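Stustside Rental Kitchen: My Walk-Through Checklist for Changeovers

I look after the upstairs unit at Stustside, and I do this walk-through every time one set of guests leaves and the next is on the way. It started as a scribble on the back of an Otex receipt and has grown a bit! Yatziri Carrillo uses the same list for the downstairs unit, so if something reads like I'm talking to her, I probably am. Tick it, date it, write comments in the margin. I like comments.

DOORS AND WAY OUT
[ ] Front door opens fully from inside without a key
[ ] Stair light works on both switches
[ ] Nothing stored on the landing
Comment: The landing was clear this time. The bottom switch is stiff (push it like you mean it) and I've asked for a new one. The spare key is back in the lockbox and the code is changed. Please don't set it to the house number again, Yatziri, I love you but no.

SMOKE AND CO ALARMS
[ ] Hallway alarm tested, loud enough to hear with the bedroom door shut
[ ] CO alarm tested and the date on the back checked
[ ] Alarms dusted
Comment: Both fine. I press and hold for a slow count and I warn the neighbors first, after what happened one Sunday morning. Fresh batteries go in every November whether they need them or not. 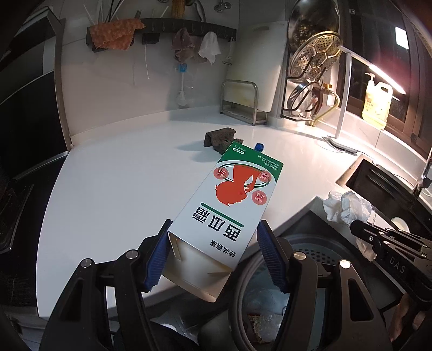

MEDICINES, FOOD AND LEFTOVERS
[ ] Open boxes and packets off the counter
[ ] Anything medicinal out of the unit, even if it looks full
[ ] High cabinet latch closes and catches
[ ] Fridge emptied, shelf by shelf
Comment: People leave the oddest things behind, and I used to hang on to the good stuff in case they wrote. I don't anymore. If I can't read the label, like a carton printed in Chinese, I'm not going to guess what it's for or who can have it, and I'm certainly not leaving it for the next family's toddler. It goes in the lidded tub in my own closet for 30 days and then the pharmacy takes back whatever is medicine. The latch is catching nicely now that I've moved the plate over a hair.

STOVE AND HOOD
[ ] Knobs all off and none of them loose
[ ] Hood filter washed
[ ] Fire blanket on its hook, tabs hanging down
[ ] Extinguisher needle in the green
Comment: The left back knob wobbles. Takács quoted me $316 for a new set and a service call, and I said I'd think about it, and I'm still thinking. The hood filter was sticky enough to need two rounds of soap. Blanket and extinguisher both good.

WATER AND ELECTRIC
[ ] No drip under the sink (feel with your hand, don't just look)
[ ] Outlet by the sink trips and resets
[ ] No cracked plugs or taped cords
[ ] Hot tap not scalding
Comment: I threw out the old kettle because its cord was going at the base. The outlet tripped on the first press. Bożena Walczak came by from Clullgate to look at the water heater and turned it down a little, and she says the tank has years left in it. Good, because the replacement she priced for me last time was $2,295!

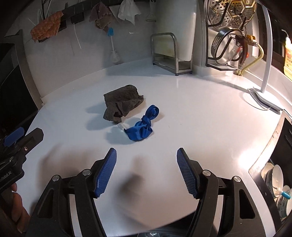 COUNTERS AND FLOORS
[ ] Counter wiped to the back corners
[ ] Cloths hung up, none left lying
[ ] Straps, cords and string put away
[ ] Mat lies flat at the sink
Comment: My big thing in this section is slips and snags, and the mat is the worst offender, so I've put new grip tape under it. Counters come next. A crumpled dark cloth doesn't look like much, but let it get pushed over near the burners and you've got a problem, so cloths go on the rail. Same goes for anything with a loop in it, such as that shiny blue strap with the knot in the middle. Loops and small children don't mix, so straps live in the top drawer. I also ran my palm along the counter edge and found no chips.

WINDOWS AND BALCONY
[ ] Restrictors on all bedroom windows
[ ] Balcony rail solid when leaned on
[ ] Blind cords wound up on their cleats
Comment: The rail is solid. One restrictor screw in the small bedroom was backing out, so I tightened it and put a dot of paint on it so I can tell if it moves. Yatziri, could you check yours? Same screws, same age.

STILL OPEN
Stair switch, bottom. Stove knob, left back. New kettle (a plain one please, with an auto shutoff). I've got 6 of the little cabinet latches left over if anybody downstairs wants them.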